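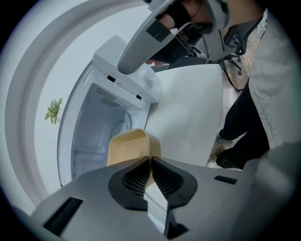 Nizar Harb
How long can I keep a sourdough starter in the fridge without feeding it? I go away in July and my neighbour has already refused custody.

Noura Bataineh
Four weeks is fine for a healthy one. Feed it, give it an hour on the worktop, then put it at the back of the fridge with the lid resting on loosely. When you get home, pour off any grey liquid, keep a spoonful and feed that twice a day until it rises properly again. Mine needed 10 feeds after a long stay in Garkholm, and it sulked through most of them. Pink or orange streaks mean the bin, however fond of it you are.

Amado Espiritu
Just buy yeast.

Imad Yammine
What Noura said, though I'd make it stiffer before you leave — twice as much flour as water, by weight. It eats more slowly that way. You can also smear a bit thinly on baking paper, let it dry until it snaps and keep the flakes in an envelope. I did this two years ago and labelled the envelope so badly that my wife nearly posted it to the council. The flakes took three days to wake up in lukewarm water and flour. Rye gets it going faster than white, if you have any in.

Nizar Harb
Thanks, stiff one it is. Amado, the starter has read your comment.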